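동상은 왜 세우고, 이름은 왜 바꿀까?

안녕, 친구들! 지난번에 성 이야기를 했더니 편지가 꽤 많이 왔어요. 그중에 "우리 동네 길 이름은 누가 정했어요?" 하는 질문이 있었는데, 저도 어릴 때 똑같은 게 궁금했거든요. 그래서 오늘은 이름과 기념물 이야기를 해 볼게요.

제가 어릴 때 살던 난디트콤이라는 마을에는 광장 이름이 '로네스 광장'이었어요. 로네스가 누구냐고요? 옛날에 항구를 크게 지은 부자 상인이에요. 광장 한쪽 돌판에 "마을의 은인"이라고 새겨져 있어서, 저는 당연히 아주 착한 할아버지인 줄 알았죠. 매일 그 앞에서 줄넘기를 했는데 한 번도 의심을 안 했어요!

그런데 중학교 때 달린 두셋 선생님이 오래된 장부를 복사해서 보여 주셨어요. 항구에서 일한 사람이 100명인데, 그중 93명이 품삯을 제대로 못 받았다고 적혀 있더라고요. 저는 깜짝 놀랐어요. 돌판에는 그런 말이 한 줄도 없었으니까요. 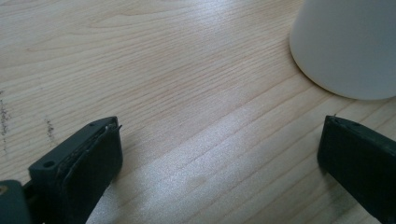 그럼 기념물에 적힌 글은 누가 쓸까요?

대개는 기념물을 세우자고 한 사람들이 써요. 돈을 낸 가족이나 그때 마을을 다스리던 사람들이죠. 그래서 자랑하고 싶은 일은 큼직하게 쓰고, 부끄러운 일은 슬쩍 빼놓을 때가 많답니다.

우리 마을 어른들도 이 일로 한참 다퉜어요. 키건 마찬드 아저씨는 "항구 덕분에 다들 먹고살았으니 이름을 그대로 두자"고 했고, 일꾼들의 손자 손녀들은 "우리 할아버지 이야기도 적어 달라"고 했어요. 듣다 보면 이쪽 말도 맞는 것 같고 저쪽 말도 맞는 것 같고, 저는 머리가 빙글빙글 돌았어요.

그러다 3월에 마을 회의가 열렸고, 결국 광장 이름은 그대로 두고 돌판을 2개로 늘리기로 했어요. 새 돌판에는 일꾼들 이름을 새겼는데, 이름을 찾은 사람이 72명이었어요. 나머지는 기록이 사라져서 끝내 못 찾았대요. 저는 그게 제일 속상했어요.

다른 곳에서는 다르게 정하기도 해요. 동상을 박물관으로 옮긴 도시도 있고, 길 이름을 아예 새로 지은 곳도 있어요. 같은 사람을 두고도 나라마다, 또 시대마다 생각이 달라지기도 하고요.

여러분 동네에도 동상이나 비석이 있나요? 있으면 글을 끝까지 읽어 보고, 언제 세웠는지도 찾아보세요. 보통 맨 아래나 뒷면에 조그맣게 적혀 있어요. 그 사람이 살던 때보다 한참 뒤에 세운 것도 많은데, 왜 하필 그때 세웠는지는 도서관에 있는 마을 역사책에서 찾을 수 있을지도 몰라요. 찾으면 저한테도 꼭 편지로 알려 주세요!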